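Open Day Working Group
Minutes of Meeting 8

Venue: Brilley Building, downstairs meeting room
Opened: 4:05 p.m.
Chair: Aaliyah Kennedy
Minutes: Nektarios Panagiotou
Also present: representatives of Skoltent (arms and control), Clustik (site power and network) and the Medeiros kitchen
Apologies: one, received by email

1. Minutes of the previous meeting

Accepted with one correction. Under item 4, "bench height" should read "bench depth". The depth is what limits how far back the arms can be mounted, and the height was never in dispute.

2. Actions carried forward

2.1 Floor plan. Kennedy has marked up the plan with the visitor route running from the east door, past the sorting cell, to the dishwashing bench and out through the loading side. The one-way arrangement stands. The plan will be reissued once the power drops are confirmed under item 4.

2.2 Insurance. Certificate received and filed. It covers powered demonstrations indoors. It does not cover visitors operating equipment, so the hand-guiding activity proposed in January is withdrawn.

2.3 Signage. Draft wording circulated. Two comments received, both about type size. Closed.

2.4 Spare gripper jaws. Skoltent reports that one set has arrived and a second set is on back order. Carried forward.

3. Visitor numbers and session format

Registrations have reached 200, the cap agreed at the last meeting. Kennedy asked whether the cap could be lifted. Panagiotou advised that groups of 28 already fill the space behind the barrier at the bench, and that a larger group would put the back row out of sight of the work surface. The cap remains. A waiting list will be opened.

There will be 8 sessions. Each session consists of a short introduction at the door, the sorting cell, the dishwashing bench and questions. The introduction is to be given by one person throughout the day so that the timing holds. Kennedy will do it.

The Medeiros representative asked that questions be taken away from the bench, near the loading side. During the last visit the operator was being spoken to while the arms were live and had to stop the run to answer. Agreed. The operator will not take questions. A second staff member will stand at the barrier.

There was some discussion of whether to tell visitors in advance that a run may fail. Skoltent prefers that the introduction say so plainly and that the fail be left to play out where it is safe to do so. Kennedy agreed. The operator decides when to stop. If a run is stopped, the bench is reset in view of the group and no explanation is offered until the question period, when the barrier staff member may give one if asked.

4. Power, network and water

4.1 Power. Clustik will run a separate circuit to the dishwashing bench. The present arrangement shares a circuit with the kettle and the projector in the meeting room, and tripped during setup. The new circuit needs a residual current device with a test button that can be reached without going behind the arms.

4.2 Network. Wired only at both stations. The building wireless is not to be used for control under any circumstances. The overhead display for the back row may use wireless, as a dropout there has no effect on the arms.

4.3 Water. No plumbed supply at the bench. Water will be brought from the kitchen in jugs and poured before each session. The Medeiros kitchen will supply a covered bucket for waste water, to be emptied between sessions and kept outside the barrier.

The question of drainage from the table was raised again. The bench top is wood and has no lip at the front. Skoltent's view is that the quantity of water in use is small enough for the trays to contain it, and that a towel under the bench is enough. Clustik's view is that any water near the joint housings is a matter for concern and that a rubber strip should be fitted ahead of them. After discussion it was agreed that a strip would be tried, provided it does not foul the cables. Skoltent to fit, Clustik to inspect.

5. Sorting cell

No changes to the cell. The guard panel that was rattling has been refastened. The cell will run the same programme in every session. Panagiotou noted that the bin labels have faded and will be hard to read from the barrier. New labels to be printed on white stock in black, with no logos.

The cell's cycle leaves a gap while the bins are swapped by hand. Kennedy asked that the swap be done before each group arrives. Agreed.

6. Dishwashing bench — demonstration and review

The meeting adjourned to the bench at 4:50 p.m. for a walk-through of the setup and resumed there. All present stood behind the barrier line marked in tape, except the operator.
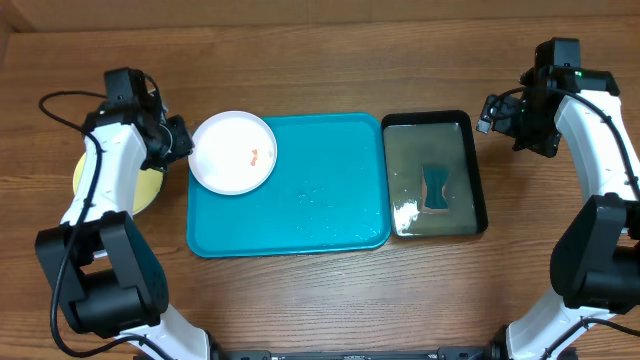
BENCH NOTES

6.1 Layout. Two arms, one at each side of the work area, with their bases connected by the black metal rail along the edge of the table. The teal tray is in the middle and takes the plate. The black-rimmed tray to its right holds a shallow layer of water and the sponge. The layout was accepted for the open day, subject to the points that follow.

6.2 Plate position. The plate sits in the upper left corner of the teal tray and slightly overhangs the rim on two sides. Panagiotou asked whether this was intended. Skoltent replied that the policy tolerates a range of starting positions and that an overhang is within it, but that a plate placed fully inside the rim would be easier for visitors to follow. The start position will be marked on a card kept with the operator. No tape is to be put on the tray, as it lifts when wet.

6.3 Food residue. The small orange-red bits on the plate were judged to be visible enough at barrier distance, though only just. The smear beside them was not. The Medeiros kitchen will prepare a thicker residue for the open day and will bring enough for every session in a sealed tub. Nothing containing nuts or shellfish is to be used.

6.4 Sponge. The narrow middle of the sponge was agreed to be a sensible place for the jaws to close. Skoltent asked that no other shape be substituted on the day. Spares of the same shape to be ordered.

6.5 Soap. Suds were gathered at one corner of the black tray. Kennedy noted that foam reads well from a distance and asked for more of it. Skoltent advised caution: too much foam hides the sponge from the wrist cameras. The amount will be settled by trial and then measured out by spoon, the same for each session.

6.6 Reflections. Glare was noted on the wet surface of the teal tray and along the rim of the black one. Clustik will check whether the ceiling fitting nearest the bench can be switched separately. If it cannot, a diffuser will be tried. Any lighting change must be made before the final rehearsal and left alone after it.

6.7 Cables. The cable from the top of the left arm loops well out to the side before running down the link. Clustik asked for the loop to be shortened. Skoltent declined, on the grounds that the slack is needed at full wrist rotation, but will add a clip lower down. Clustik accepted this. The cable on the right arm runs down the outside of the link and no change was requested.

6.8 Overhead display. The view sent to the display should be the head view, which shows both arms and both trays together. Wrist views were considered and set aside as hard for a general visitor to make sense of. They may be shown during questions if someone asks for them.

6.9 Emergency stop. One button with the operator and one at the barrier. Both to be tested before the doors open and again after lunch. The test is to be written in the log with a time and initials.

The meeting returned to the downstairs room at 5:25 p.m.

7. Staffing

Operator: Skoltent, with one relief. Barrier: Panagiotou in the morning, to be confirmed for the afternoon. Door: Kennedy. Kitchen runs and water: Medeiros. Clustik will have one electrician on site until the last session closes.

Staff are to wear closed shoes. Lanyards are not to be worn inside the barrier.

8. Other business

8.1 A local school has asked for a separate visit later in the term. Deferred until after the open day.

8.2 Parking at the loading side is to be kept clear for the whole day. Kennedy to arrange cones.

8.3 Skoltent asked for permission to record the runs for its own use. Granted, provided that visitors are kept out of view and a notice is posted at the east door.

9. Actions

Kennedy — reissue floor plan; open waiting list; cones; recording notice.
Panagiotou — bin labels; operator's position card; confirm afternoon barrier cover.
Skoltent — trial rubber strip; cable clip; soap trial; order spare sponges; follow up second set of jaws.
Clustik — separate circuit and residual current device; ceiling fitting; inspect strip.
Medeiros — waste bucket; residue for all sessions; water jugs.

10. Next meeting

At the bench, 4:00 p.m., on a date to be sent out by Kennedy once the new circuit is in. A full rehearsal will follow with staff standing in as visitors.

Closed: 5:50 p.m.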